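Robot open day at Vinex – is it worth taking children?

Asked by clunville_dad, 17 May 2019

Vinex are opening their robot lab in Clunville to visitors again in June and my two are desperate to go. Has anyone been to one of these? Is it all talks, or do you get to see something working? We'd be coming by train from Laditz.

2 answers

Answer from Rosemarie Reinholz

Yes, go! I went to the last one and was grinning all the way home. There is one talk, 30 minutes, pitched so that anyone can follow it, and then you move on to the demonstrations. My favourite was the washing-up one. It runs in a simulated kitchen, so you watch it on a big screen, and you can ask the team questions the whole time (I asked far too many). The job is a frying pan and a double sink, and I never knew I could care so much about a pan.
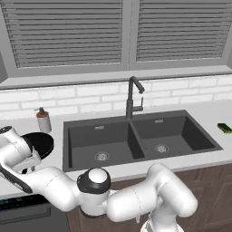
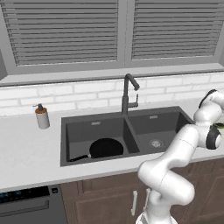 Pan at the edge of the gripper in the first one, pan down in the left basin in the second.

What to know before you go

Book the talk when you arrive, as the room only seats 35. The demonstrations are drop-in and you can go round again – we did the kitchen twice. Children can stand at the front. Mine are older than yours sound, but there were plenty of little ones there and they were glued to it. Bring sandwiches, the café queue was dreadful.

Answer from perron_pete

Good day out. Parking is hopeless but you're on the train so never mind. It's a fair walk from the station, uphill, and the signs stop at the roundabout. Keep left there. Didn't see the kitchen one myself, went to the warehouse bit and ran out of time.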